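Setting Up the Rack Task in the Simulator
Kindow Robotics Club – Tutorial 7

By Ruairí Noonan, 26/01/2021

Before you start, you should have finished the tutorial on moving the arm with the keyboard and have the Wakwood scene pack unzipped in your home folder.
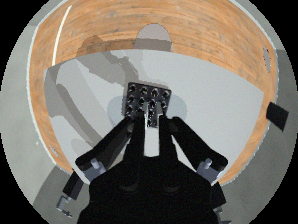
The rack task comes up in the May challenge, so everyone on the team needs to be able to set it up from scratch. The goal is simple to say. The arm starts parked, moves over the block with the holes in it, lines the gripper up, closes, lifts, and sets the block back down on the mat. Most of the work is in the lining up. You will do all of it from the wrist camera view, the same way the judges will run it.

What you need

A laptop with the simulator installed
The Wakwood scene pack (the file is 927 MB, so download it at school)
The starter script, rack_start.py
Your team notebook

Step 1. Load the scene

Open the simulator, choose File, then Open Scene, and pick rack_table from the pack. The first load is slow. If the window stays gray for more than a minute, close it and open it again before you ask for help.

Step 2. Switch to the wrist camera

Press C until the view turns into a circle with black corners. This is the wide lens. The table edges will look bent and the mat will look narrower toward the bottom. Leave the lens setting alone. In past years people switched to the flat view for practice and then had trouble on the day, because the distances look different.

Step 3. Find the block

The block is placed at a slightly different angle every time you reset. Look at its top edge first. If one upper corner is higher than the other, the block is turned and you need to turn the wrist to match. Use the rows of holes as a guide too – when they run straight across your view, you are close.

Do not use the shadows to judge position. They change with the light setting, and the light setting changes when you reset.

Step 4. Set the wrist angle

In the starter script, find the line that says wrist_turn = 0. Change it by small amounts and run the script again each time. Positive numbers turn the wrist clockwise. Write down each value you try and what it did. Kuipers and Keteck teams both lost points last season for having no record of their test runs, and the notebook is part of the score.

Step 5. Lower the arm

Set arm_speed to 11 for this part. Lower the arm until the fingertips overlap the near part of the block in your view, then stop and check both sides. You want the same amount of block showing on the left and on the right. If the sides do not match, raise the arm before you move it sideways. Sliding sideways at this height will knock the block and you will have to reset.

Step 6. Close and lift

Set grip_force to 70 and run the close command. Wait for the message that says contact on both fingers. If you only get contact on one finger, open up and go back to Step 4. Then lift slowly, hold, and lower the block back onto the mat.

Common problems

The block jumps when the gripper closes. The force is too high or one finger is touching first. Check the angle before you change the force.

The script stops with "target out of reach." You moved the base in an earlier tutorial and saved it. Load a fresh copy of the scene.

The view is upside down. Press V once.

The arm hits the table. Your arm_speed is still at the default. Change it and reset.

What to hand in

Save your script with your team name in the file name and put it in the shared folder. Copy your final wrist_turn value into the notebook along with the values that did not work. You can make up to 11 attempts for the practice score, and the best one counts – label it in the notebook so I can find it.

Tutorial 8 uses the same scene and adds a second pickup, so keep your script.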